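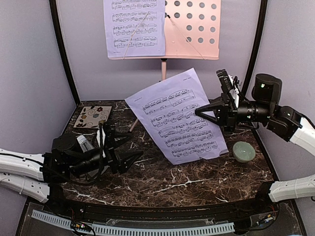 4.2 Supplier reporting and the Scope 3 baseline

Retailers' claims about supply chain emissions rest on data that the retailers mostly did not collect. We looked at how three chains, Lincombe, Clarkness and Nallwood, arrive at the totals in their sustainability reports, and we find little reason to read those totals as measurements.

Lincombe sent its questionnaire to 489 suppliers. Only 19 returned figures based on metered energy use. The rest were filled in with spend-based factors, so a supplier that raised its prices would appear to emit more, and one that cut them would appear to have gone green. The report describes the result as "supplier-informed." We would not.

Clarkness does somewhat better on paper. It asks for fuel and electricity data by site, but it changed its product categories twice during the period we studied and did not restate the baseline either time. The reported decline of 11 percent may be real. It may also be a matter of moving frozen goods from one row to another, and the published tables do not let a reader tell which (Figure 3).

Nallwood relies on the Kwok method, which assigns each supplier to one of 5 intensity bands. The bands are wide - a firm can improve a good deal without leaving its band, or cross a line with almost no change at all. Kwok's own guidance warns against year-on-year comparison. Nallwood makes that comparison on its first page.

Figure 3. Share of reported supply chain emissions by data source: metered, site estimate, spend-based.

None of this shows that emissions went up. New refrigeration and lighting in stores probably did save energy, and store meters are easier to check. But stores are the smaller part of the total in all three reports, and they get most of the pages.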